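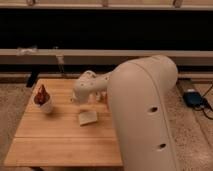 Fliso hard wax oil, one year on

I said I'd come back and write this up once we'd lived with it for a while, and it's been a year this May, so it's time I got on with it.

Quick recap for anyone who missed the first post. We bought a second-hand table from a house clearance in Gulcombe, big heavy thing, and whoever had it before us had varnished it to within an inch of its life. It was going orange and peeling at one end. I sanded the lot off (three evenings, dust in the butter, never again) and then dithered for ages over what to put on it. Valentyna Moroz next door swears by plain Danish oil, but she's also happy to redo hers every few months and I know full well I wouldn't.

So I went for the Fliso in clear satin. It isn't cheap! I paid more for the tin than I did for the sander hire, and I did stand in the shop for a good while looking at the own-brand one. The tin is small too, but it goes a lot further than you'd think. I did two coats on the top and one on the legs and still had a third left over.

Putting it on is easy enough if you believe the instructions when they say THIN. I didn't, first time. I slapped it on like paint, and one corner was still tacky four days later. Had to rub it back with white spirit and start that bit again. Second go I used an old T-shirt, wiped on, waited ten minutes, wiped nearly all of it off, and it was lovely. Sand with 100 grit, then 200 if you can find it, and don't go as far as 400 – Faizal Nasution, who talked me through most of this over the phone, reckons the oil can't get in if the wood's too polished. I tried it on an offcut and he's right, it just sat on top.

The smell hangs about for a couple of days. Not horrible, a bit like a shoe shop, but open the windows.

How's it worn? Tea and red wine wipe off fine. Hot plates are another matter and I've got one pale ring from a casserole dish, which was my own fault. It faded a fair bit after I rubbed some more oil in. The big plus over varnish is that you can patch one spot and not see the join, and I've done that twice now. Turmeric is the one thing it won't cope with. Get to it straight away or you'll be looking at it for weeks.

Grumbles: the lid. The lid is dreadful. It never seals properly once you've levered it open, and my leftover third had grown a thick skin by Christmas. Decant it into a jam jar.

Four out of five from me. I'd buy it again, and I'm doing the bookshelves with it next if I can get the sander back off my brother.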